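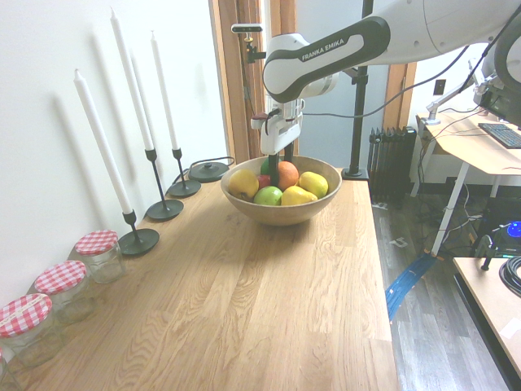 The Plasa fruit bowl, item 1637, is the one I get asked for most at Lazaridis, and I'm very fond of it myself. It's round, it's wood, it's smooth all the way round and that's really it – no feet, no handles, nothing to catch the duster. I like it best on a pale oak top with a mixed load in it, a couple of lemons, an orange, green apples and a little red one tucked down between them. Black candlesticks along the wall look lovely with it too (we stock those, but ask me, they come and go).

Price and delivery are on the order form. Each bowl comes in a cotton bag with a care card and a small tin of Raltano oil. 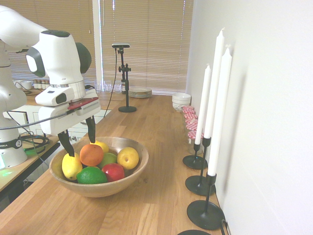

Clernitz, October

The new batch is in! I've unpacked the lot and the colour is a touch lighter than last time, so if you're trying to match an older one, drop me a line first. We've now sold over 2000 of these, which still makes me laugh, as I only ordered 4 to begin with.

Care is easy. Wipe it with a damp cloth, dry it straight away and keep it out of the dishwasher, please. Oil it when it starts to look thirsty. Mine gets done when I remember.

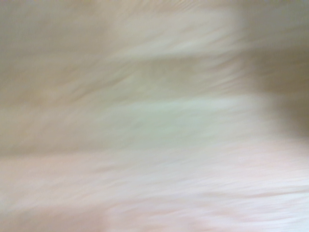

One customer wrote to ask whether lemons leave a mark if they sit too long. A sound one won't, but a soft one can, so have a rummage through the bottom layer now and then. If you do get a stain, go over it lightly with fine sandpaper, along the grain, and oil it again.
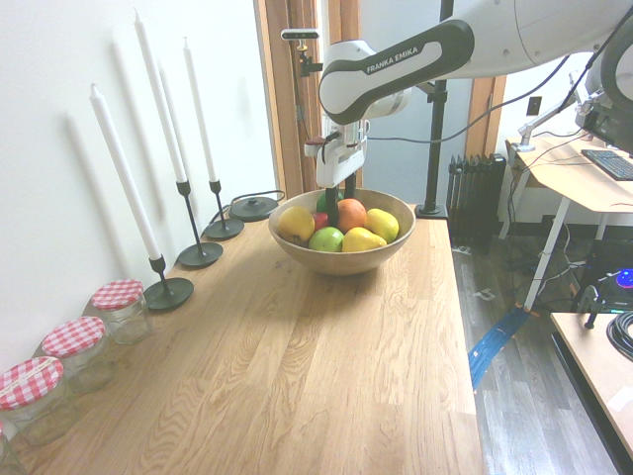

Another buyer tells me the bowl was bigger than expected and has ended up living on the sideboard, full of pears. Fair enough! Do check your space before ordering, and if it really won't fit, send it back in its bag. The oil is yours to keep.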